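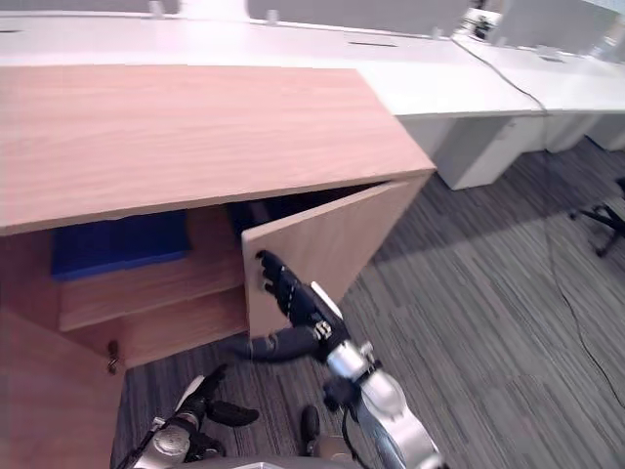
Words by Florence Simard
28/05/2025

The cabinet is low and made of light wood, and for years people on the second floor of Doucette put their coats on it. Now they do not, because the robot needs to see the top. It is a small rule, and it was the first thing I heard about when I came to visit.

Doucette handles insurance papers for smaller transport firms. Much of the work is on screens, but not all of it. Signed forms, folders from the garages, spare cables, boxes of envelopes: these things live in cabinets between the rows of desks, and somebody must fetch them and put them back. Until last July this somebody was mostly Savita Kushwaha, with help from whoever was standing nearest.

"I was hired for claims," she tells me. "But I knew where everything was, so I was asked. If you are asked 20 times in a day, you do not do so much claims."

Today the fetching is shared with a machine the office calls Mosby. It has two arms, two black hands with several fingers each, and the manners of a very slow guest. To open a cabinet it hooks its right hand around the edge of the door, and the left hand waits in the air with the fingers spread. I watched this many times during my visit. A person does it without thinking, while talking on the phone. Mosby needs a good while, and when a chair stands too close it stops and waits for somebody to move the chair.

The robot is supplied by Kalero, a firm of 18 people which rents its machines by the month. Vernon Bouchard, who looks after the customers there, does not try to sell me a miracle. He says that doors are hard. A drawer goes straight out and straight in, but a door makes a curve, and the hand has to follow the curve without pulling the cabinet with it. In a factory you would change the door. In an office the furniture was bought by someone long ago, and the robot must live with it.

And so must the people. I asked to see the list of things which have changed in the office, and Brayden Gill, who manages the floor, laughed and said that there is no list, there is only his inbox. The cabinets are not locked during the day any more. Bags must stay under the desks. Cables on the floor are a matter of long discussion, as the desks were never planned for keeping them away from the carpet. Folders lie flat on the shelf, because standing folders fall over when one is taken out.

"Half of this we should have done anyway," he says. "The other half is annoying."

The figures he shows me are modest. In its best month Mosby brought or put away 757 items. Before it came, the office had counted its fetching for a whole year and arrived at a bit more than 4,000 trips, which surprised everybody except Savita. The company did not cut any jobs. It did, however, decide not to replace one assistant who left in the winter, and when I ask if these two things are connected, Brayden thinks for some time. "Yes," he says then. "It would be wrong to tell you no."

Nomvula Mtshali was a friend of that assistant and sits at the end of the row. She is not against the robot. She likes that she may stay in a difficult call and the right folder still comes. But she misses the walking. "You went to the cabinet and somebody else was there, and you heard that the garage in the north was late again with its papers. It was not a meeting – it was better than a meeting." Now she sends her request through a program named Cliralon, which shows a small green mark when the folder is on its way.

She has also noticed who writes to the machine and who does not. The younger colleagues order everything. Some older ones still get up, and two of them do it exactly when Mosby is working, so that it has to stop and let them pass. Nomvula believes this is on purpose. I asked one of the two, and he said he only wanted a pen.

For Savita the change is the largest. Half of her day is claims now, which is what she wanted, and one hour belongs to the robot. She decides where things are kept, she corrects it when a folder goes to the wrong shelf, and she tells Kalero which door has become stiff. For this she got a new line in her contract and a little more money, but only after she had asked for it 2 times. In the beginning nobody had thought that knowing the cabinets was a skill.

Vernon Bouchard would like to have more people like her. At other customers, he says, the robot comes, there is a cake, and after a month it stands in the corner since no one has the task of telling it things.

The contract at Doucette will be discussed again in July. Brayden wants to keep the machine but asks for a faster one, Nomvula wants the assistant's chair filled, and Savita has written a page about the lower shelves, where she would like the envelopes to go.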